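Search this site
Search
Posts Replies Media

January 29, 2021
by the Rangel Street sourdough account

1/ OK so I've been asked enough times in my replies that I'm doing the whole thread. How I keep a starter alive when I bake maybe twice a month and forget it exists in between. Grab a snack, this runs long

2/ First thing, mine is small. Like, jam jar small. I used to keep a giant tub going and threw away so much flour it made me sick. Now there's 50 grams in the fridge and that's the entire operation

3/ Feeding day is whenever I notice it. Sometimes that's a week, sometimes it's three (sorry, little guy). It gets gray liquid on top and smells like nail polish remover. I pour the liquid off and feed it. Pink or orange streaks or fuzz though, toss it, don't be a hero

4/ The feed: scoop out a spoonful into a clean jar, add 50 g flour and 50 g water, stir till you can't see dry bits, lid on loose. Leave it on the counter till it doubles. In my kitchen in January that takes ALL day. In June I blink and it's climbing out

5/ Flour. I was loyal to the Lusteck bread flour for years and then the store by me quit carrying it, so now it's the Plutulari whole wheat cut with whatever white is on sale. Starter did not care one bit. I cared for like a week

6/ Somebody's going to ask about water. Tap. My tap water is fine. If yours smells like a pool, let a pitcher sit out overnight

7/ Night before baking I do a bigger build, 100 flour and 100 water, which gives me a bit over 200 g. Bread gets most of it and the rest goes back in the jam jar. No discard! I haven't made a discard cracker since last summer and I don't miss them

8/ The one gadget I'd buy again is a cheap scale. Mine's an Ultier, the buttons are mushy and it turns itself off while I'm pouring, still love it. Cups will make you crazy with this stuff

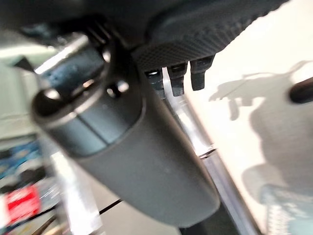

9/ Backup plan: smear some starter super thin on parchment, let it dry till it flakes, crumble it in an envelope and put it in a drawer. I've brought one back from that. Took three days of feeding and it looked dead for the first two

10/ Rye wakes it up faster if it's sluggish. Just a spoon of it in with the regular flour

11/ Will do pizza dough next if people want it, let me know. Going to go feed mine now because typing this made me feel guilty

Contact | © 2021 | Back to top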